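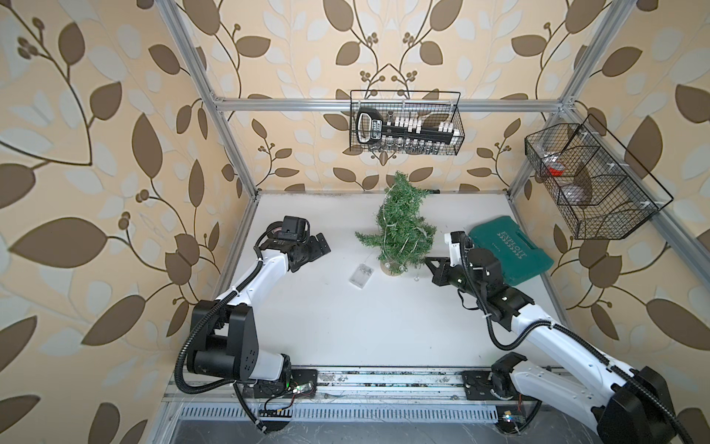
Apr 20, 2024. Cell Nutum, maintenance entry. Recorded by Adi Ngui.

The purpose of this session was to inspect cable routing on both arms and to confirm that the near rail remains square to the table. The previous entry reported a slight drift in the right arm's home position, and the mounting plates were the first suspect.

**Mounting plates.** Two screws on the right plate had backed out by a quarter turn. All were removed, cleaned and refitted with thread compound. The left plate required no work. The arms were then returned to home and the offset was cleared in the Wuvero console.

**Conduit.** The corrugated conduit on the left arm loops outside the links from base to wrist. It must keep enough slack for full wrist rotation. The loop was checked by hand with the motors off, and no rubbing was found. The thin red and black wires by the left circuit board should be tied back before the next long run. This remains open.

**Wrist camera, left.** Lens wiped, bracket firm. Calibration was not repeated.

**Test run.** Both arms were cycled at 50 percent speed for 800 moves with the tree on the table. The path keeps the grippers clear of the branches and of the light wire, which trails onto the table beside the battery box. Colleagues who move the tree are asked to reset the keep-out zone before enabling the motors.

**Storage.** The mesh baskets on the back and right walls are to stay where they are, as their positions are included in the collision model. The green tool case should be taken out of the cell before any full-speed run.

Next inspection: May. Spare conduit clips to be ordered from Menon.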